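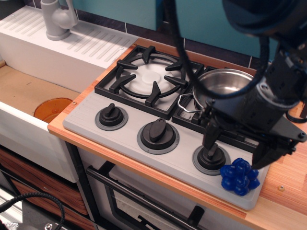
# Moving our cron jobs to systemd timers

Notes for the December 2, 2020 session. Keep the terminal open on the second screen, font size up.

**Slide 1: Where we were**

- Zallow host had 625 lines of crontab, spread over root and two service users.
- Output went to local mail. The root mailbox held over 2,000 unread messages when I opened it in November.
- Ask who in the room reads local mail. Wait for hands.

**Slide 2: What broke**

The Kultix export started every five minutes whether or not the last run had finished. On a slow night the runs piled up until the box ran out of memory. We had a lock file, but a crash left it behind and the next morning there was no export at all.

**Slide 3: Two files per job**

- `kultix-export.service` says what to run.
- `kultix-export.timer` says when.
- Both go in `/etc/systemd/system`.

Show the timer:

```
[Timer]
OnCalendar=*-*-* 02:30:00
RandomizedDelaySec=200
Persistent=true

[Install]
WantedBy=timers.target
```

Persistent means a run missed while the machine was off gets started at next boot. Someone will ask about the delay. It spreads the load on the Skodska database server, where all the jobs used to hit at half past two.

**Slide 4: Demo**

1. `systemctl daemon-reload`
2. `systemctl enable --now kultix-export.timer`
3. `systemctl list-timers`
4. `journalctl -u kultix-export.service`

Enable the timer, leave the service alone. I got this wrong on the first host and the export ran at every boot.

If the network is down, skip to the saved output in `demo.txt`.

**Slide 5: Things to watch**

- The PATH is not your shell's PATH. Use full paths in ExecStart.
- No mail on failure unless you set OnFailure yourself.
- Check your dates with `systemd-analyze calendar` before you install anything.

**Slide 6: What's left**

The Tymoshchuk backup scripts are still in cron. They call each other in an order that isn't written down, so they go last. Questions, then hand over the repo link.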